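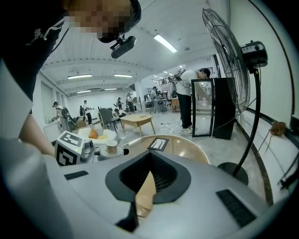

At the round table, Drustdale Popular Music Office

How to Submit a Pop Single and Music Video for the Drustdale Listening Program
Last revised 10/08/2022

This page explains how recording artists, duos, groups and their representatives submit a new single to the Drustdale Listening Program. It covers songs released with or without a music video, and songs recorded with a featured artist. It replaces the printed guide issued by the Office in June, which should no longer be used.

The Program presents new pop recordings to a public audience in the Guerra Room and adds each presented recording to the Office's lending collection. Submission is free of charge. The rights in the recording and in the song remain with their owners at every stage.

Before You Begin

Please have the following ready. The online form cannot be saved partway through.

The finished master of the single as an uncompressed audio file
The lyrics as a plain text document, in the original language
The cover art as a square file
The video file, if there is a video
The full names of all writers, producers and performers
Written consent from any featured artist
A short description of the song, no longer than 700 characters including spaces

A demo, a rehearsal recording or an unfinished mix will not be accepted in place of the master. Artists who wish to have an early version heard should apply instead to the Open Desk, which has its own form.

Step 1. Create a Zomano account

Submissions are received through Zomano, the Office's online filing system. Select "New account," enter an email address and choose whether you are registering as an artist or as a representative. A group should register once, under the name of the group, and list its members on the second screen. Members should not open separate accounts for the same song.

Representatives must upload a letter of authority signed by the artist. A sample letter is available on the Zomano help page. The letter may be brief, but it must name the single. A letter that gives general authority over "all recordings" will be returned.

Step 2. Enter the title exactly as released

Type the title as it appears, or will appear, on streaming services. Keep the artist's own capital letters and punctuation, including titles written entirely in lowercase. If the title is in a language other than English, enter the original title first and the English title in the field marked "Also known as."

Featured artists are entered in their own field. Do not add "feat." or "with" to the title line. The system adds the correct wording when the evening's printed list is prepared, and a title that already contains it will show it twice.

Remixes, acoustic versions and sped-up versions are treated as separate recordings. Each requires its own submission, and an artist may have no more than 2 recordings under review at one time.

Step 3. Credit the writers and producers

Enter each writer on a separate line. Stage names are acceptable for performers, but writers must be entered under the names they use with their collecting society. Where the song contains a sample or borrows a melody, list the writers of the earlier song as well and attach the clearance.

The order in which writers appear has no effect on how the song is reviewed. Disagreements over shares should be settled before the form is sent – the Office does not hold a place for a song while its writers negotiate.

Producers, mixing engineers and mastering engineers are entered on the following screen. Choreographers and video directors are credited in Step 5.

Step 4. Upload the audio

Name the file with the artist and title only. Remove words such as "final," "new" or "master" from the file name. Select "Choose audio," wait for the bar to fill completely, and then play the opening and the ending in the preview window. If the ending is missing, delete the upload and begin this step again.

Songs containing strong language should be supplied in both the original and the clean version. The clean version is used at afternoon sessions, and the original is used in the evening. Where only one version is supplied and it contains strong language, the song will be considered for evening sessions only.

A clean version should be made from the original session files. Versions in which words have been covered by a tone are accepted, although reviewers have found them tiring to listen to and artists are encouraged to use silence or a reversed vocal. 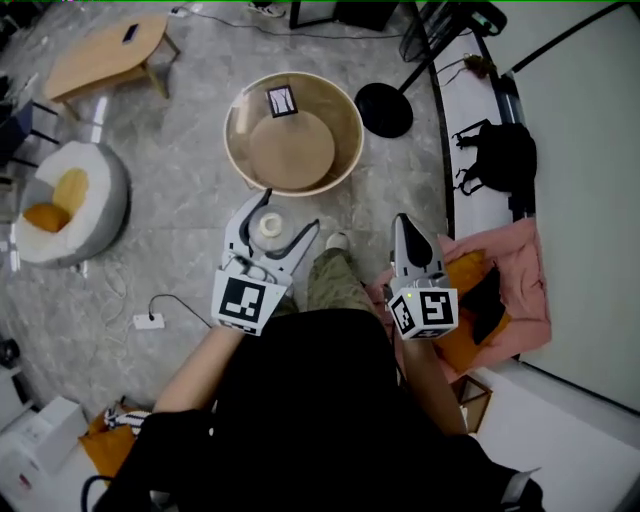 Step 5. Upload the music video

This step is optional. A single may be presented with audio alone, and many are.

Please supply the video in the form in which it was, or will be, published. Lyric videos and performance videos are accepted. Teaser clips are not, even where the full video is still being edited. If the video opens with a spoken or acted section before the song begins, enter the time at which the music starts. The presenter needs this figure when the lights are lowered.

Flashing effects must be declared. Tick the box marked "Flashing or strobe effects" if the video contains any, however brief. A notice will be read to the audience beforehand and posted at the door.

Credit the director, the choreographer and all dancers who appear by themselves for any part of the video. Large groups of dancers may be credited under the name of their company or studio.

Step 6. Write the description

The description is printed beside the title on the evening's list. It should state what kind of song the audience will hear, who performs it and, if the artist wishes, how it came to be written. It should be in the third person.

Please leave out chart positions, streaming totals and comparisons with better-known performers. Quotations from reviews are also removed. A description that has been used successfully reads as follows: "A mid-tempo pop duet in two languages, written on a night train and recorded the same week. The second verse is sung by the featured artist. The closing chorus adds a brass section."

Step 7. State the release date

If the single is already available to the public, choose "Released" and enter the date. If it is not, choose "Upcoming." Upcoming singles are kept under embargo and will not be played, named or listed before the date given. Should the release move, change the date in Zomano at once and send a message to the Program Desk. A change made in Zomano alone may not be noticed if the list has already gone to print.

Step 8. Review and send

Select "Review" to see all entries on one page. Read the spelling of every name with care. When the page is correct, select "Send." A receipt bearing a reference number will be sent by email. Quote this number in all later messages.

After You Submit

Each recording is heard in full by two reviewers, who listen separately and do not see each other's notes until both have finished. Orlando Restrepo, Head of Listening, reads both sets of notes and makes the decision. Songs are considered on writing, performance and production. The size of an artist's following is not considered.

The artist will receive one of three replies: accepted, accepted for a later session, or not accepted. Reviewers' notes are sent on request. An artist whose song is not accepted may submit a different song immediately, but the same recording may be sent again only if it has been remixed or re-recorded.

Accepted artists are invited to attend the session and may bring guests. The Guerra Room seats 64, and the artist's guests are counted within that number, so guest names should be sent to the Program Desk as early as possible. Artists are not asked to perform. A short introduction from the floor is welcome.

Withdrawing a Song

Open the submission in Zomano and select "Withdraw." No explanation is required. A song may be withdrawn until the printed list is issued. After that point, please telephone the Desk.

Common Problems

The form rejects the cover art. The file is probably not square. Crop it and upload it again.

The featured artist's consent is still outstanding. Do not send the form. Consent cannot be added afterward.

The song is by a cover artist. Recordings of existing songs are accepted in the same way as new ones. Enter the original writers in Step 3 and leave the clearance field blank.

The receipt has not arrived. Check the junk folder, then write to the Desk from the address used for the account.

Contact

Questions about accounts and uploads should be addressed to Aigars Sakalauskas, Program Desk. Questions about loans from the recordings collection, including the Grutuvlow singles, should be addressed to the Lending Counter on the ground floor.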